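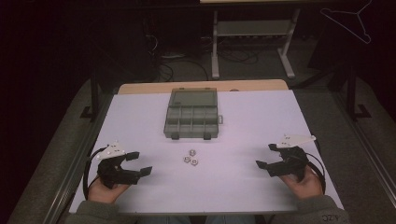
Three hex nuts, one parts organizer, both grippers open.

2024-04-27

I have been asked a few times for the house rules we use for demonstrations with hand-held grippers. Volker Hollmann wrote the first version at Wustadel and I have been changing it ever since. It is still one page.

Start every take with both grippers open and the parts in view. If you are already closing on a nut when the recording begins, throw the take out. Jamila Kumarasinghe went through 1,515 of our older takes last August and dropped 197 for that alone.

Keep the board clear of anything the task does not use. Spare screws, tape and pens go on another table. The organizer stays in for the sorting tasks, and the written task sheet has to say if its lid starts open or closed.

Cables go down the outside of the hand, never across the board. Check this again after you sit down, because they move when you pull the chair in.

Sit for the job if you can. Long sleeves are fine as long as they stay behind the grip. Use the same hand for the same gripper all session – swapping halfway makes the labels wrong and it takes an afternoon to fix.

One nut per grasp. If you drop one, leave it where it lands, finish the others and mark the take as a drop. We used to delete those. Now we keep them in their own folder, and I think that was the best change we made.

Stop after an hour. Volker wanted 90 minutes and we still disagree about it.

The part on naming files is too long for this post and I will put it up separately.

3 comments
12 shares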